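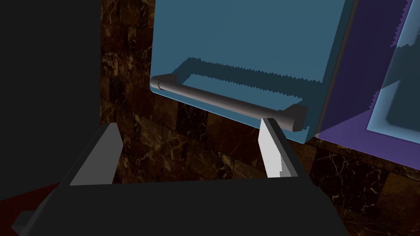
Geranlow, August

The trout farm at Litness opens its gate on Saturday mornings now, so I drove over with Morven Shearer to buy fish for the freezer. We got there before eight and there were already cars on the verge.

Iona Semple runs the place. She raises rainbow trout in 19 earth ponds fed from the burn, and a few brown trout for the angling clubs. The water had been low for most of the month and she was feeding once a day, early, before it warmed up. Trout go off their food in warm water and what they leave just fouls the pond.

I bought 15 whole fish, gutted, heads on. Morven only wanted fillets and had to wait while they were cut.

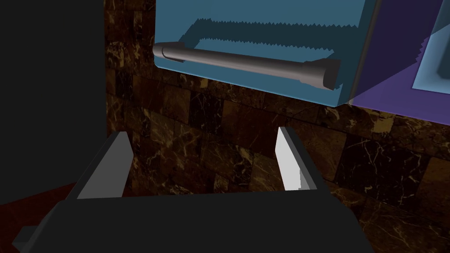 The smoked ones sell out first. They use oak chips and a dry cure, salt with a bit of brown sugar, and the fish hang overnight before they go in. I asked about roe and Iona said they get some 200 jars in a good winter, nearly all of it spoken for by restaurants. She put my name down for one.

At home I packed the fish in pairs and froze them flat. Two stayed out for tea, fried in butter with oatmeal, which is how my mother did it. Morven bakes hers in foil with lemon and I think it comes out a bit wet.
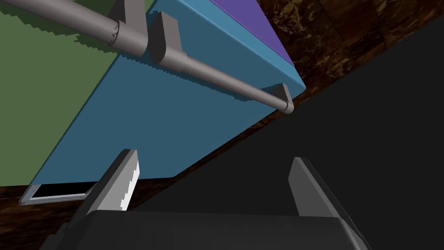 If you want to go

Cash only. Bring a cool box, as they have no ice to spare. The track is rough past the second cattle grid, so take it slowly.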